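3. Setting and Method

3.1 The four venues

The study follows couples who travel to marry or to renew their vows, and the small firms that plan these events for them. We worked with four venues, which we call Nusel, Grulola, Rodrigues and Andum. Nusel is a lakeside hotel with its own chapel. Grulola is a beach property with no chapel, where ceremonies are held on the sand or under a canvas roof. Rodrigues is a former farm that now hosts weddings on most weekends from spring to fall. Andum is a planning firm with an office but no grounds of its own; it books parks, gardens and beaches on behalf of its clients.

The four differ in size. Nusel can seat 300 guests, while Andum rarely handles a party larger than 24. All of them sell packages, and all of them sell both weddings and renewals. In every case the renewal package grew out of the wedding package and still shares most of its items: a person to lead the ceremony, flowers, a set amount of photography, and a meal or a cake. Only Grulola had written a separate price list for renewals when we started.

We chose these venues partly for access. Each one let us read its booking records, sit in on planning meetings where the couple agreed, and speak with staff during work hours. We do not claim that they stand for the whole trade. Large resorts with in-house wedding departments are missing from the sample, and so are planners who work only online.

3.2 Booking records

The records cover 139 ceremonies. For each one we noted the type of ceremony, the lead time between first contact and event, the package first asked about, the package finally bought, and any item added or dropped in between. Names and addresses were removed by the venues before the files reached us.

The records were uneven. Nusel keeps a full file for each couple, with every version of the contract. Rodrigues keeps only the final contract and a folder of printed emails, so the package first asked about had to be worked out from the earliest message. When the first message named no package, we left the field blank and did not guess. Andum changed its booking software partway through the period, and a few of its older entries had lost their dates of first contact. Those entries are used in the tables on package choice and left out of the ones on lead time.

We counted an item as dropped when it appeared in the package first asked about but not in the final contract, even if something similar took its place. A couple who swapped a string trio for a single guitar player is therefore counted as dropping one item and adding another. This makes the totals for both look higher than a casual reader might expect. It seemed better than deciding case by case which swaps were close enough to ignore.

3.3 Interviews

Interviews were held with planners, with people who lead ceremonies, and with couples. Most lasted roughly 2 hours when both partners took part and less when only one did. We asked couples to tell the story of the booking from the start, and then went back over the points where they had changed their minds. Price came up early in nearly all of the talks. Weather, travel for older relatives, and the wording of the ceremony came up later and often took longer to discuss.

Renewal couples were interviewed with the same guide, with two changes. The question about legal papers was dropped, and a question about the first wedding was added. That second question turned out to be the most useful one in the guide. Many couples described the renewal mainly by what it would leave out: the long guest list, the seating plan, the speeches. Others wanted to put back something that had been missing the first time, such as a parent who could not travel or a meal that had been cut to save money.

Interviews were recorded where permission was given and written up from notes where it was not. Two members of the research team read each transcript and marked the passages that dealt with a choice. Where they disagreed, the passage was read again and talked through until a single code was agreed.

3.4 Group sessions

The last part of the work was a set of group sessions with planners and ceremony staff, held after the interviews had been coded. The aim was to check our reading of the material with the people who do the job. The first session took place in March, the others later in the spring. Each began with a short list of findings, which the group was free to accept, change or reject. Notes were kept by hand, some of them on whiteboards (Figure 1), and one member of the team also kept a written log. 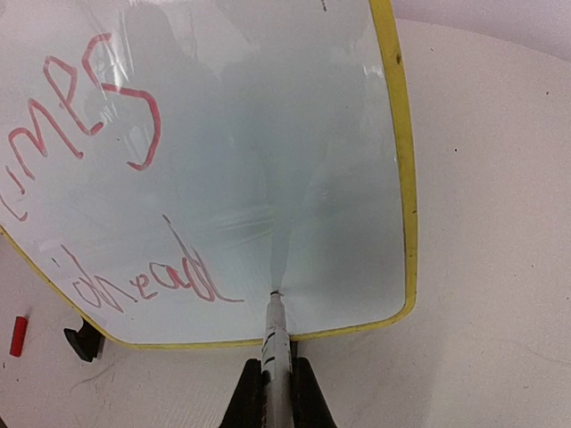
Figure 1. Whiteboard with handwriting in red marker.

The sessions changed our coding in several places. We had treated lead time as a sign of how serious a couple was, on the view that people who book early have thought more about what they want. The planners disagreed. Early bookers, they said, are often the ones who change the most, and a couple who calls six weeks before the date tends to know exactly what it needs. The records bear this out for weddings – less clearly for renewals, where lead times are short in general and there is little spread to work with.

A second change concerned the start of the ceremony. We had listed the hour of day as a minor item, next to table linens and parking. At Grulola and Andum it is the first thing settled, as it decides the light, the heat and whether a beach will be crowded. At Nusel it is set by the chapel schedule and the couple has little say. We now treat the hour as a separate decision and report it on its own in Section 4.2.

The groups also asked us to separate the vows from the rest of the ceremony text. Staff who lead ceremonies usually supply a standard text and invite the couple to change it. Wedding couples tend to leave the opening and closing alone and work on the vows. Renewal couples more often rewrite the opening, where the marriage so far is described, and keep the vows short. Our first coding scheme put both under "wording" and hid this difference.

3.5 Limits

Three limits should be kept in mind when reading the results. The couples who agreed to be interviewed were mostly pleased with their ceremony, and those who canceled are known to us only through the booking records. The planners knew that we had read their files, which may have made them more careful in the group sessions. Finally, all four venues lie in areas where outdoor ceremonies are possible for much of the year. The weight our couples gave to views, beaches and gardens may be lower in places where most weddings are held indoors.

Prices are given as they stood at the time of the contract, and no correction has been made for later changes. Records were closed for analysis on 2019-09-30, and ceremonies booked but not yet held by then are not included.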